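Repair Counter to Stay Open Through the Year

April 8, 2019

The small-electronics repair counter at the Kumau community workshop will stay open through the end of the year, the workshop said in a notice to members. The counter began in January as a trial and had been due to close this spring.

Residents brought in 327 items during the trial, according to the workshop's log. Lamps and radios made up the largest share, followed by kitchen timers, battery chargers and toys. Just over half went home working. Most of the others were taken apart for parts, with the owner's consent.

"We expected to see the same few people with the same few radios," said Glykeria Drakos, who runs the counter. "We ran out of shelf space in the second week."

The counter takes any household item that one person can carry. Microwave ovens, picture-tube televisions and anything with a swollen battery are turned away at the door. There is no charge for looking at an item. Owners pay for new parts, and a repair that needs more than $10 in parts is not started until the owner has agreed to it by phone.

Items are tagged on arrival with a name, a phone number and a line about the fault. They are held for 14 days after the owner is called. Anything left longer goes to the parts shelf – a rule that drew a few complaints in the first month and has since been printed on the back of the tag.

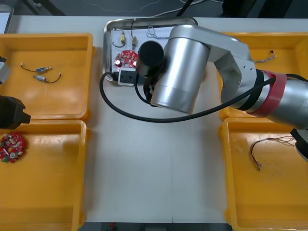 Sorting salvaged parts has become a larger job than the repairs themselves, Drakos said. Boards, leads and connectors that might be used again are put into trays before they are checked and shelved. Small pieces are laid on white paper, like the round red circuit board and the little yellow cylindrical part with its thin dark wire, so they are easier to find again. Yellow plastic bins stand on both sides of the steel tray. Power strips are handled separately and are not given out until the cord and every socket have been tested.

Parts that pass are free to members and cost visitors a dollar or two. Capacitors are the exception. The workshop buys those new from Ikum, a parts dealer across town, and passes them on at cost.

Samuele Palumbo, a retired radio technician, will teach 3 evening classes on basic board repair beginning later this spring. The first covers soldering and removing old solder, the second covers reading a simple circuit diagram, and the last is given over to items that students bring from home. Tools are supplied. Students under 16 need an adult with them.

"Bring something you don't mind losing," Palumbo said. "You learn faster on a dead clock radio than on your good one."

The classes are limited by the number of soldering stations, and a sign-up sheet is at the front desk. Grimora, the hardware store next door, has donated solder and two bench lamps.

Counter hours are unchanged. The workshop asks that people bring the charger or power cord along with the item, and that they remove batteries before coming in. Finished repairs can be picked up at the front desk whenever the building is open.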